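A sewing room above the bakery in Kekuscombe

The stairs are narrow and smell of bread. At the top is the workroom of the Konstantinidis bag repair shop, where the owner has mended bags, cases and pouches for other people since she left the factory in Rustcombe. She offers me coffee and continues to work while we talk.

"In the factory I made the same seam for the whole day," she says. "I was fast, but I did not know where the bags went. Now the customer stands in front of me and tells me everything about the bag, also things I did not ask."

Most of her work is zippers. In April, before the school trips, she repaired around 200 of them. People bring her a bag and say that the zipper is broken, but very often only the slider is worn. "I change the slider and it takes me 2 minutes. Then they are a little angry that they waited one year to come."

I ask her about prices. She finds this question difficult. A small repair costs 2 dollars, and a new lining can cost 40. Some customers from Wisville told her that for this money they can buy a new bag. "It is true, they can," she says. "I do not argue. Some of them come back in the autumn with the new bag."

She learned to sew from her aunt, who kept every button and every piece of ribbon in tea boxes. The boxes are still here, on the shelf behind the door — she shows me one full of metal zipper pulls, sorted by size.

Next year she wants to give an evening course for beginners. She has already bought the chairs, but she still looks for a second machine.

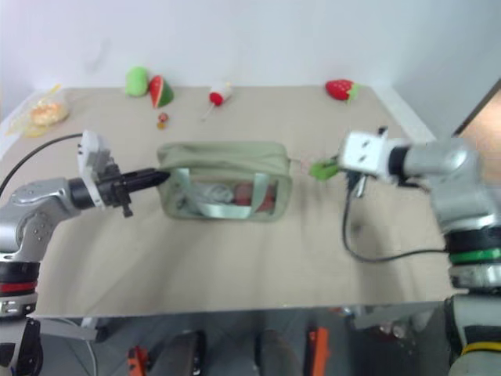

A zippered pouch in sage green.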